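Ticket: Label export stops partway through the address list
Product: Kunent desktop
Opened by: Margareta Toma
Status: open, waiting on support

Hi again, Margareta from Yule. Same trouble as this morning, but I have more to go on now, so I'm putting it all down in one place for Siebe (or whoever picks this up!).

Our customer list has 1,003 addresses in it. When I export the whole thing to a label sheet, the progress bar gets to 94 percent and just sits there. No error, no beep, nothing. I left it running through my lunch and it hadn't moved when I got back.

Stuff I've tried so far:

Restarted Kunent, then the whole computer. Same.

Turned off the "merge duplicates" box like Siebe suggested. Same, only it got there faster.

Exported only the first 400 rows. Worked great! Opened fine, printed fine, all the accents in the right spots.

Exported everything after row 400. Stuck again, so I'm guessing there's a bad row somewhere in the back part of the list.

Milan thinks it's the entries we brought over from Irkau in September, and he may be right. A lot of those have a line break in the middle of the street name (no idea how they got there). I cleaned up two by hand and was already bored silly.

I've added the log file and the settings export to the ticket. 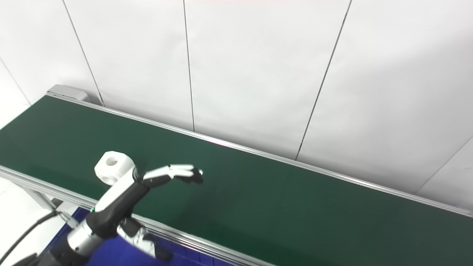
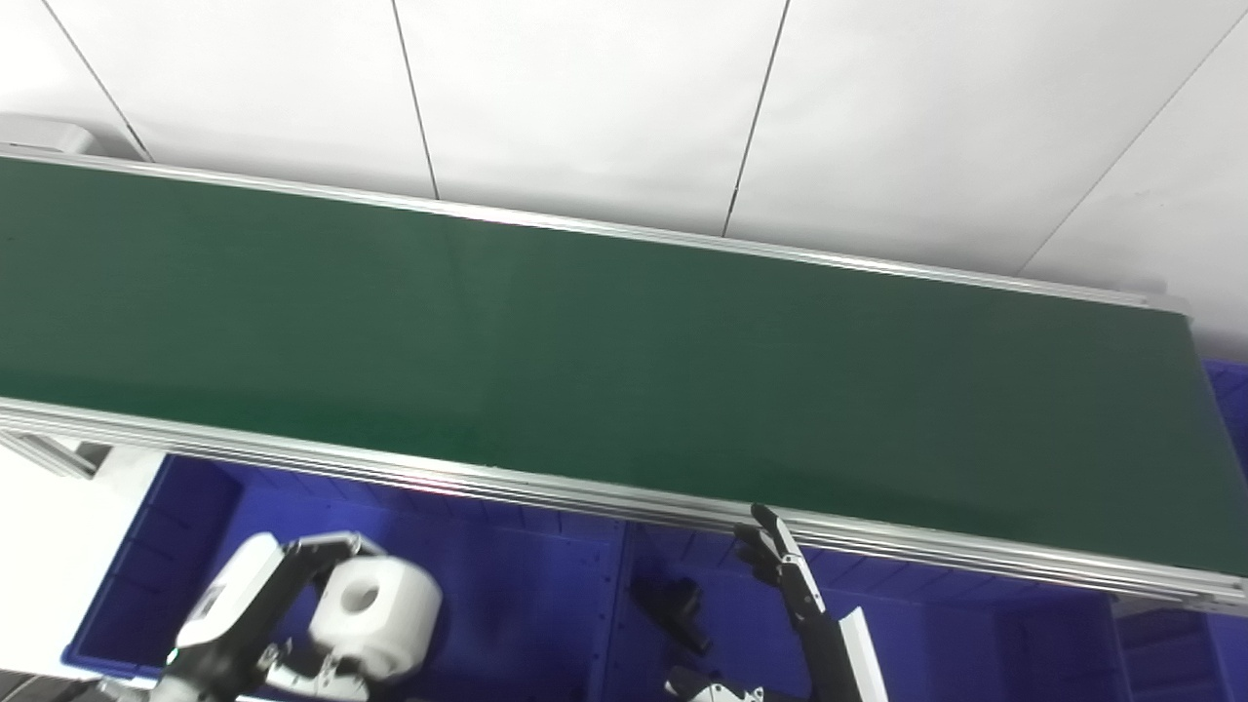

Green conveyor belt, again:
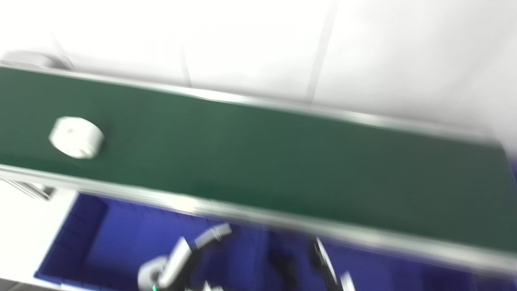

Anyway, my questions. Is there a way to make Kunent tell me which row it's choking on? The log only says "writing batch" over and over, and I can't match that to anything in the list. And is it safe to run the cleanup tool on the live list, or should I make a copy first? Anouk ran it once on the old version and lost all her phone numbers, so I'm a little nervous about it.

I'm at my desk until 4:30 if you want to call. After that try Milan, he has the same list open on his machine.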